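Section 7. Setting Up the Dremingate Masthead Wind Unit and Calibrating the Display

Read this section through before anyone goes up the mast. It covers racing dinghies and keelboats fitted with the Flusora display. Boats with the older Drorness head unit need Section 8, and the steps are different enough that you can't mix them.

Be warned that a wind instrument will give you a number whether the number is any good or not. The display shows wind angle to the degree. Treat that last digit with suspicion until you have finished 7.3, and with some suspicion afterward.

7.1 Mounting the unit

1. Lower the mast if you can. If you can't, send up someone who has done it before, in a proper harness, on two halyards.

2. Bolt the bracket to the mast crane with the arm pointing forward. Sight down the arm from the masthead. Your eye will tell you it is straight. Check it with a string line from the center of the forestay fitting.

3. Tighten the two bracket screws evenly, then try to twist the arm by hand. If it moves at all, start over.

4. Push the connector in until it clicks, then tug it.

5. Spin the cups and the vane. Both should coast to a stop. A vane that stops short has a bent shaft or dirt in the bearing, and no menu setting will fix either one.

CAUTION: Do not oil the bearings. You will hear otherwise on the dock. Oil holds salt and grit, and the unit will read low by midseason.

6. Power up the display. Hold MENU until the serial screen appears. If you see code 103, the display can't find the masthead unit. Check the connector before you blame the cable, and the cable before you blame the unit.

7.2 Zeroing the wind angle

The dockside zero in the quick start card gets you a working display and not much else. Docks have buildings, trees and other people's masts upwind of them. Do the zero on open water.

1. Pick a day with steady wind and flat water.

2. Motor straight into the wind at a slow, constant speed, sails down, for 60 seconds.

3. Go to ANGLE, then ZERO, and press SET.

4. Turn away, come back head to wind and read the angle again. If it has changed by more than two degrees, the wind shifted or the bracket is loose. Find out which before you press SET a second time.

NOTE: Some owners zero the unit by sailing upwind on both tacks and splitting the difference. It works if your helm steers equally well on both tacks. Few do. Have a second person steer and see if the answer stays the same.

7.3 Checking wind speed

1. Set AVERAGING to 20 seconds. Shorter settings look lively and tell you very little.

2. Compare your reading with a committee boat or another boat whose instruments you have some reason to believe. Two boats agreeing is encouraging. They can both be wrong.

3. If your reading is off, change SPEED FACTOR one step at a time and write down the old value first. The factory value is 264.

4. Repeat in stronger wind. A factor that is right in light air may be no use in a breeze.

Chaltu Gashaw, who wrote the first version of this section, kept a season of readings from her own boat, Gebretsadik, and changed the factor exactly once, in April. If you find yourself changing it every weekend, the trouble is somewhere else.

7.4 Care between races

1. Rinse the unit with fresh water when the mast is down. A light spray is enough. Keep pressure washers away from it.

2. Dab the arm and housing dry with a soft white cloth or plain paper towel. Do not rub the vane.

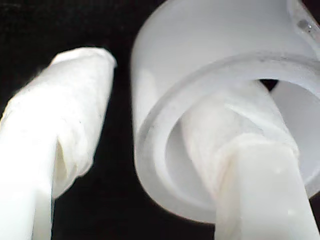
Fig. 7-4. Soft white wrapping, showing creases and frayed fibers.

3. Pick off any fibers left behind. A strand caught around the vane shaft is enough to make it stick in light air, when you want it most.

4. Cap the connector whenever the unit is off the boat.

CAUTION: Products sold as "marine instrument polish" are not approved for this housing. We have yet to see one improve a reading.

7.5 If the numbers still look wrong

Wind angle differs from tack to tack: Repeat 7.2. Check that the mast isn't twisting under load. If it is, recalibration only hides it.

Wind speed drops to zero and returns: Connector or cable. Wiggle each join while someone watches the display.

True wind changes when you bear away: Usually the boat speed sensor. Clean the paddle wheel and go to Section 9 before touching any wind setting.

Everything reads correctly and you are still slow: Outside the scope of this manual.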